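Home | Diary | Garden | Archive | Contact

Tuesday, December 20, 2022

5 min read

Woke at 6 and could not get back to sleep, so I started on the back room. It has been on the list since April. The plan was to have it clear before Christmas so there is somewhere to put the folding bed, and I had let it slide far enough that it had to be today or not at all.

Coffee first, then the shelves. The bottom shelf was all paper. Old power bills, the manual for the Sartori heater we got rid of two houses ago, a folder of receipts from when we did the bathroom in Cenden. I kept the bathroom receipts and put the rest in the recycling. The tile bill came to $932, and I remember thinking at the time that it was a lot for a room that size. I still think so.

The middle shelf was worse. Jars of buttons, half a roll of shelf liner, picture hooks, three kinds of tape with no end to be found on any of them. I threw out the tape. The picture hooks went into an envelope with the word HOOKS on it, and the envelope is now in the kitchen drawer where I will forget about it.

Stopped for toast at ten. It was grey out and the wind had come round to the south. I had meant to drive over to Lakthorpe for the ham but rang instead and they will hold it until Thursday. One less thing.

After that I did the toy box. It has sat under the window since the grandkids were small enough to need it, and most of what was in there has not been touched in years. I tipped it out on the rug and sorted on my knees, which I am feeling now. Puzzles with pieces missing went in the bin. The farm animals I washed in the sink and left on a tea towel. There was a 989-piece jigsaw of the Hisidlow lighthouse – an odd number, I have always assumed somebody at the factory lost count – and I have put that aside for Boxing Day in case it rains.

The blocks I could not decide about. We used to have a full set and over the years they have gone to cousins, down the back of the couch and out into the yard. I got the wicker basket down from the top of the wardrobe, the one that had the bread rolls in it at Easter, and set it on the white table while I thought about it.

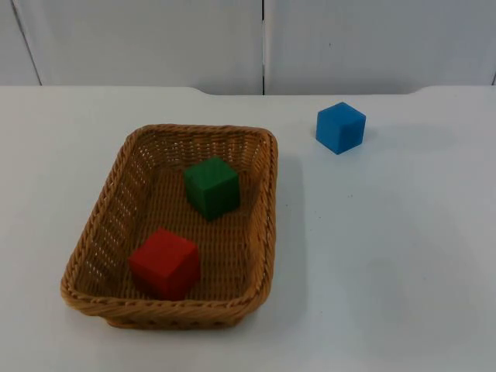
Red and green, in the bread basket.

Christmas colours, anyway. I like the basket more than I remembered. The rim is done like a twisted rope and it has kept its shape well. I will need it back for the rolls on Sunday, so the blocks will have to find somewhere else to live. Possibly the tin that had the shortbread, once the shortbread is gone.

Vacuumed at two. Moved the armchair to the other wall and moved it back again. The folding bed fits if the door is left open – I measured twice – and there is room for a suitcase beside it if it is not a large one.

Leftover soup for tea. Roughly half the room is done and the other half is the cupboard, so I have shut the cupboard. Tomorrow I need to air the spare pillows, buy stamps and find out what happened to the good scissors.

Recent entries
The last of the tomatoes
Gutters, and a word about the ladder
Two days in Cenden
Soup with too much barley
Looking for the good scissors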